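Drundale Automation Forum > Arms and Grippers > Faults and Safety
Arm dropped onto the table when released from hold
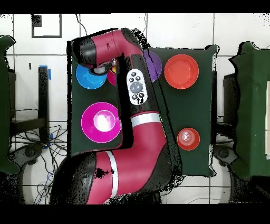

Page 1 of 2

tablebot_mk
30 September 2018
We run a seven-joint arm over a small table, sorting plastic bowls and cups. It has been on the same routine since February. Yesterday it went wrong in a way I haven't had before and I'd like opinions before I power it up again.

Sequence was: arm moves over a bowl, pauses in hold, operator presses the button on the forearm to take it into hand guiding, moves it a little, lets go, arm holds again. This time on letting go it sank. Not a free fall, more like a slow lean that sped up. The gripper hit the rim of a bowl and kept pushing until the bowl shot out sideways and the tip was on the tabletop. Then it faulted on joint torque and stopped.

No injuries. Operator had a hand near the wrist and got it out of the way. Fingertip pads are scuffed and there is a dent in the table.

Log shows 1610 cycles since the last restart. Gripper was changed the day before.

hexwrench
What did you change the gripper to, and did you change the payload setting to match? A slow sink after hand guiding is nearly always gravity compensation working from the wrong mass.

tablebot_mk
Went from the stock gripper to one made by Drirkham. It's heavier. The payload file was updated, I did it myself. I'll check it again.

Willard_shop
Before anyone goes further, where was the e-stop? You say the operator got their hand out. You don't say anyone hit the stop.

tablebot_mk
On the desk behind the operator. It was not pressed. The arm had faulted by the time anyone turned around.

Willard_shop
Then you have two problems and the payload is the smaller one. If a person is going to put a hand on the arm, the stop goes where the other hand can reach it. We had the same layout in our shop and moved it after a near miss.

cobalt_lane
I think that's a bit much for a tabletop cell with plastic cups in it. The torque limit did its job. The arm stopped.

Willard_shop
It stopped after it reached the table. If fingers had been between the gripper and the table it would have stopped after reaching those too. What the cups are made of has nothing to do with it.

cobalt_lane
Fair on the fingers. I still wouldn't call the cell unsafe on one event with a known cause.

Willard_shop
The cause isn't known yet.

hexwrench
tablebot, what is the torque limit set to? And is it the same in hand guiding as in auto? On ours they are separate values and the hand guiding one ships a lot looser.

tablebot_mk
OK, went through everything this morning with the power off to the arm.

Payload file: mass is right, 1000 grams. Center of mass is not. It still has the offset for the old gripper, and the new one is longer. So the mass was right and in the wrong place.

Limits: hexwrench is correct, they are separate. Auto is at 20 newtons. Hand guiding was never set by us and is on the default, far above that.

hexwrench
That will do it. The wrong offset won't show much with the arm folded up. Reach out over the table and it gets worse. Did it only sag at full stretch?

tablebot_mk
It was well out over the far side, yes. Nearer the base it seemed fine all day.

zapata_bench
I'm not convinced the offset alone explains a lean that gets faster. We had an arm at Zapata with similar symptoms and it was a joint torque sensor that had drifted. Payload error gave us a steady creep. Check your zero readings with the gripper off and the arm straight up, then again after it has warmed up.

hexwrench
Could be both. The creep changes the posture, the posture makes the error bigger, so it can speed up by itself. But the zero check is worth doing either way.

zapata_bench
Agreed it can. I would just want to see the numbers before blaming the file. Ours went 2000 hours before it started.

Willard_shop
Also look at your cables while you're down there. A cable pulling on the wrist will add a load the controller doesn't know about.

tablebot_mk
Will do. Plan is: correct the offset, set the hand guiding limit to match auto, move the stop to the front corner of the table, then run the zero check cold and warm. No hands on the arm until that's done – I've put a note on the controller.

cobalt_lane
Put the tool change on a checklist as well. Mass and offset on separate lines.

zapata_bench
Post the zero readings when you have them, all seven joints please.

Next page >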